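중고 데스크톱 하나 살려보겠다고 시작한 게 9월인데 아직도 붙잡고 있는 사람의 타래입니다. 부품 얘기보다 중고거래 얘기가 훨씬 많아요 ㅋㅋ

공유 8

일단 저는 Fasville이라는 동네 장터 앱을 써요. 동네 사람들끼리 쓰는 작은 앱인데 검색이 진짜 별로예요. "본체"라고 치면 카메라 본체가 먼저 나오고 그 밑으로 밥솥이 나옵니다. 그래서 저는 그냥 "컴퓨터 안 켜짐"으로 검색해요. 이게 제일 잘 걸려요!

안 켜진다는 물건은 값이 확 내려가거든요. 대신 설명이 두 줄이면 저는 무조건 물어봅니다. 언제부터 안 켜졌는지, 팬은 도는지, 누가 열어본 적 있는지. 마지막 질문에 답이 늦으면 열어본 거예요 (제 경험상).

흥정은 딱 한 번만. 45 부르는 사람한테 10 부르면 차단당합니다. 네, 당해봤어요.

댓글 10

거래 장소는 무조건 밝은 데. Stadov 상가 앞 벤치 추천해요. 옆에 편의점 있어서 기다리기도 좋고, 본체 들고 서 있어도 이상하게 보는 사람이 없음. 지난번엔 판매자분이 귤을 한 봉지 얹어주셔서 집에 오는 길이 더 무거웠어요.

그리고 꼭 챙기세요. 큰 장바구니, 수건 한 장, 드라이버. 드라이버는 그 자리에서 옆판 열어봐도 되냐고 물어볼 때 쓰는 거고요. 싫다고 하시면 저는 그냥 인사하고 옵니다. 헛걸음이어도 그게 마음 편해요.

택배 거래는 웬만하면 안 해요. 한 번 했다가 상자 모서리가 다 눌려서 왔는데 판매자도 저도 서로 미안하다고만 하다가 끝났어요... Kemppainen 택배 접수번호 끝자리 3135 아직도 외웁니다. 보상 신청을 그만큼 많이 했다는 뜻이에요.

소켓 덮개 열고 메모리 슬롯 비어 있는 것까지 확인하면 그제야 뭘 사야 할지 목록이 나와요. 저는 메모리도 Fasville에서 구하는 중이고요.
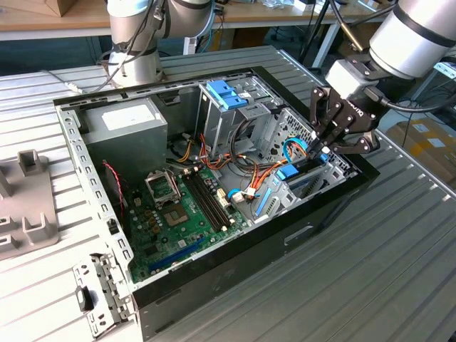 Réka Bognár: 저는 반대로 흥정을 아예 안 해요. 올라온 값 그대로 드린다고 하면 판매자분이 케이블이랑 설명서까지 다 찾아서 챙겨주시더라고요.

오 이건 생각 못 했네요. 저는 맨날 전원 케이블을 따로 사는데!! 다음 거래 때 바로 해볼게요. 후기는 이 타래 밑에 이어서 쓸게요.

아 그리고 "네고 되나요"만 달랑 보내지 마세요. 인사부터 합시다 우리.

공유 8 · 댓글 45
맨 위로 | 문의하기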